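Reading the Ground: An Introduction to Sedimentary Layers
Handout 2 – Beds, gaps and what they tell us

Course notes, Branwood Evening Geology. Text by Urbonaitė, revised June 24, 2024.

Last time we looked at single grains under the hand lens, and several of you stayed on well past the end to squabble over quartz, which I loved. Now we step back from the wall, a good few paces, and look at how all those grains are stacked. For me this is where geology really gets going. A cliff stops being a lump of brown stone and turns into a long run of days, floods, droughts and quiet centuries, one after another.

Beds and bedding planes

A bed is a layer of sediment that was laid down under more or less steady conditions. The surface between one bed and the next is called a bedding plane. In the field you'll often spot the planes before the beds, as they weather back into neat little grooves you can run a finger along.

Beds thicker than a centimetre are called beds. Anything thinner is a lamina (plural: laminae). The cut-off is a convention, so don't lose sleep over a layer that sits right on the line. Write down what you measured and carry on.

A bedding plane marks a change. Perhaps the current slowed and dropped finer mud on top of sand. Perhaps nothing settled for a while, and worms and shellfish had time to churn up the sea floor. The plane may stand for an afternoon or for thousands of years, and you can't tell which from its thickness. Look for burrows, mud cracks, ripple marks and hardened crusts.

The three old rules

These go back to the seventeenth century and they still do most of the work.

Superposition: in a pile that hasn't been disturbed, the oldest layer is at the bottom.

Original horizontality: most sediment settles in flat or nearly flat sheets. If you find it tilted, something has usually moved it since. (Sand dunes and delta fronts are the great exceptions, and we'll come to those.)

Lateral continuity: a layer carries on sideways until it thins out, meets the edge of its basin or has been cut through. So if you see the same beds on both sides of a valley, you can fairly suspect they once joined up across the middle.
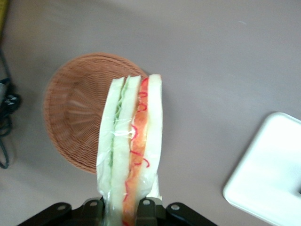
Now for beds that have been tipped right up on end. At the far end of Flakgate Quarry the limestones and shales stand almost upright, and the first time I walked round the corner and saw them I laughed out loud! Forget up and down for a moment and think sideways, because the order of the layers survives the tilting. A wrapped sandwich held up on its edge shows the same thing: the layers become bands running side by side, and each one still has the neighbours it had when it was lying flat. What you lose is any easy way of knowing which side was the top. For that you need a way-up structure, and there are some lovely ones at Flakgate.

Way-up structures

A way-up structure is any feature that could only have formed one way round. The most useful ones on our patch are:

Graded bedding. Coarse grains settle first and fine ones last, so within a single bed the coarse end usually points to the original bottom. Check several beds before you decide, as reverse grading does occur.

Mud cracks. These narrow downwards, like a V. The open end of the V is towards the top.

Wave ripples. The crests are sharp and the troughs are rounded. Sharp side up.

Cross-bedding. The sloping layers are often sliced off at the top by the next bed and curve in gently to meet the base. This one takes practice. Draw it, turn your notebook upside down and draw it again.

Load casts. Heavy sand sinks into soft mud and leaves bulges on the underside of the sand bed. There are superb ones on the loose blocks by the Flakgate gate, and you can reach them without going near the face.

Dip and strike

Two numbers pin down the tilt of any flat surface. Dip is the steepest angle the bed makes with the horizontal, from zero (flat) to ninety degrees (vertical). Strike is the compass bearing of a level line drawn across the bed. The two directions are always at right angles to each other.

To measure them, lay your notebook on the bedding plane to smooth out the bumps. Use the clinometer to find the level line and take its bearing, which is your strike. Then turn through a right angle and read the steepest slope. Write the strike as three figures and the dip as two, with the rough compass direction it slopes towards.

Keep the compass well away from your hammer. I once recorded a whole afternoon of nonsense at Bumness with a steel hammer tucked under the same arm, and had to go back in December, in sleet, to do the lot again.

Gaps in the record

An unconformity is a surface where a stretch of time is missing. The sort that shows up best is the angular kind: older beds were laid down, tilted and worn flat, and then younger beds were spread across their cut ends. On the foreshore at Bumness you can put one hand on each side of such a surface. By our best estimate, roughly 175 million years have gone missing between the two. Stand there for a minute and let it sink in – I still do, every single visit.

When you sketch an unconformity, draw the younger beds first and then the older ones stopping against them. It keeps the cut ends tidy. Label the surface with a wavy line, which is the usual sign on British sections.

Field visit to Flakgate

Meet at the lay-by on the Branwood road and walk up together. You'll need a hard hat, boots with ankle support, a notebook, two pencils, a hand lens and your compass-clinometer. Bring lunch and a drink, as there's no shop. Stay behind the painted line at the upright beds. Hammering is for loose blocks only.

Tasks before the next session

1. Make a field sketch of the upright beds, with a scale and a north arrow.
2. Take strike and dip at 2 places and say whether they agree.
3. Find one way-up structure, sketch it and mark the younging direction with an arrow.
4. Write up to 240 words on the order of events at Bumness, from oldest to youngest, including the time that left no rock behind.

Further work on folds and faults is in Handout 3. If you can't wait, look at how the dip changes as you walk along the lower bench at Flakgate and plot your readings on the base map.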